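Presupuesto de equipos: qué compramos primero
Notas para la charla, Zerrin Gökçe, 27 de junio de 2022
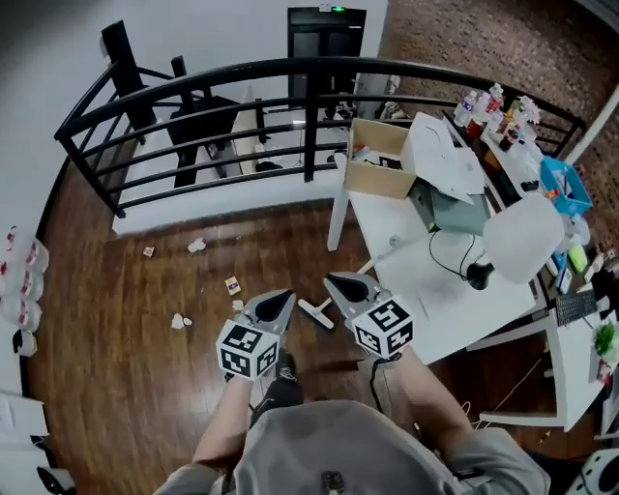 Empezar por el dinero. Tenemos 30 pares de manos que pedir entre las dos sedes y el plazo con Rallinon se cierra en octubre.

Punto 1. Pinzas de mano. Propongo pedir 17 pares ahora y el resto después de la revisión. Hsin-yi Yu tiene las ofertas; Grilari sale más barato por unidad, pero cobra aparte los cubos de marcadores. Decirlo despacio, que en la última reunión se confundió.

Punto 2. Cables y recambios. Van en partida propia. El año pasado los metimos en "varios" y Lâm Thái tuvo que pedir dos ampliaciones.

Punto 3. Brazos. Solo dos este año. Plazo de entrega: siete semanas. Bestisholm pide la mitad por adelantado. Preguntar a la sala si alguien ha trabajado con ellos.

Punto 4. Horas de personas. Recoger tareas domésticas (barrer, tirar papeles, despejar mesas) lleva más horas que el montaje. Pasar a la hoja de Lesego Modise.

Dejar cinco minutos para preguntas. Si sale el tema del alquiler, remitir a Hiếu Tạ.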